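Notizen Gespräch Habibur Sikder, September, vormittags, er räumt nebenher weiter

Um kurz nach sieben macht er auf, Kaffee gibt es noch keinen, die Maschine ist irgendwo in einer Kiste. Habibur Sikder richtet Räume ein. Kleine Büros, Nähstuben, Praxen, zuletzt viel für die Werkstattgemeinschaft Tondura. »Einrichten klingt nach Kissen«, sagt er. »Ich schiebe Tische. Das ist der Beruf, Tische schieben und dann nochmal schieben.«

Angefangen hat er bei Nyanda, einem Umzugsbetrieb, sieben Jahre lang. Kartons, Klaviere, Treppenhäuser. Irgendwann fiel ihm auf, dass die Leute nach dem Umzug genau so schlecht saßen wie vorher. Gleiche Tische, gleicher Fehler, nur andere Adresse. »Da steht der Schreibtisch mit dem Rücken zur Tür, und der Mann dreht sich jedes Mal um wenn einer reinkommt. Zwanzig Mal am Tag. Hab ich ihn gefragt, warum. Stand halt schon immer so.«

Also eigene Firma. Dakano, der Name kommt von seiner Tochter, bedeutet nichts. Im ersten Jahr 23 Aufträge, die meisten winzig. Ein Arbeitszimmer, eine halbe Küche. Ein Friseursalon, bei dem am Ende alles wieder dort stand, wo es vorher war. »Hat sie trotzdem bezahlt. Sie wollte es nur mal anders gesehen haben.«

Wie geht er vor, wenn er in einen neuen Raum kommt? Er setzt sich auf den Boden. Wirklich. Jacke aus, hinsetzen, zehn Minuten gar nichts. Von unten sehe man, was der Raum mitmacht und was nicht. Wo die Leisten sind, wo der Strom rauskommt, ob der Boden gerade ist. »Oben gucken alle. Lampe, Fenster, Farbe. Unten guckt keiner, und unten stößt du dir dann den Zeh.«

Die Steckdosen sind sein Lieblingsthema, da wird er laut. Es gebe Büros, sagt er, da liege quer durch den Raum ein Kabel mit Teppich drüber, und alle steigen drüber wie über einen schlafenden Hund. Dabei müsste der Tisch bloß an die andere Wand. Er zeichnet deshalb zuerst die Anschlüsse ein. Mit Bleistift, auf Karopapier. Programme hat er probiert, das von Wilutia liegt noch auf dem Rechner, aber er ist mit dem Stift schneller. Möbel kommen bei ihm als letztes in den Plan.

Was kostet sowas? Für einen einzelnen Raum rund 300 Euro, ohne Schleppen. Mit Schleppen mehr, kommt aufs Stockwerk an. Er verkauft keine Möbel. Darauf besteht er, das soll bitte rein in den Text. »Wenn ich verkaufe, brauchst du plötzlich ein Regal. Meistens brauchst du aber keins.«

Zu den Ecken muss ich ihn gar nicht erst fragen, da kommt er von alleine drauf. Ein Tisch in der Ecke sei fast immer richtig, findet er, zwei Wände, weniger Gewackel. Aber nicht ganz ran. Eine Handbreit Luft zur Leiste, sonst kommt man nie mehr mit dem Besen hin und der Stecker verbiegt. Stellfüße zum Drehen findet er besser als jeden Bierdeckel. »Bierdeckel, das ist zwei Wochen gut. Dann ist der Deckel platt und du suchst einen neuen, und den hat einer weggeräumt.«

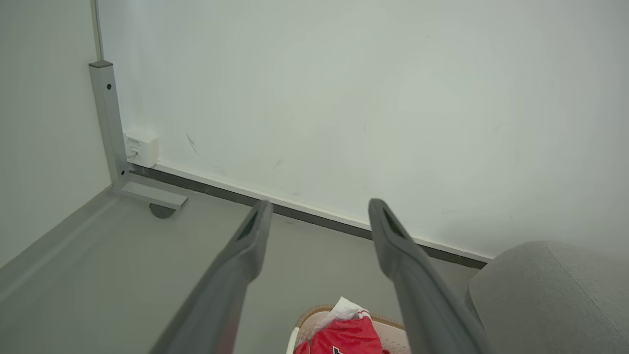

Und Kratzer an der Wand? Streicht er die weg? Nein. Erst mal stehen lassen, sagt er, die erzählen einem ja was. Auf Höhe der Stuhllehne: Stuhl zu nah dran. Tiefer unten meistens Taschen oder Schuhe, oder jemand hat beim Einzug nicht aufgepasst, das kennt er von Nyanda noch zu gut. Gestrichen wird, wenn die Möbel ein paar Wochen gestanden haben. Vorher sei das rausgeschmissenes Geld, weil man ja doch nochmal schiebt.

Helle Wände mag er, helle Böden nicht so. Mittelgrau, glatt, fertig. Dunkle Leiste, die verzeiht den Wischmopp. Über Teppich in Werkstätten will er nicht reden, macht nur eine Handbewegung.

Zwischendurch klingelt sein Telefon, Tondura, es geht um zwei Schränke, die nicht durch die Tür passen. Er fragt nach der Türbreite, die weiß am anderen Ende keiner. »Messen«, sagt er, »dann anrufen«. Legt auf.

Ob er bei sich zuhause auch so ordentlich ist. Er lacht. Da steht seit dem Einzug ein Sessel im Flur, der nirgends hinpasst, er hängt immer seine Jacke drüber. Seine Frau will ihn loswerden (den Sessel). Er hat schon dreimal Karopapier geholt desswegen.

Kurz vor acht muss er los, die Schränke. Die Kaffemaschine haben wir nicht gefunden.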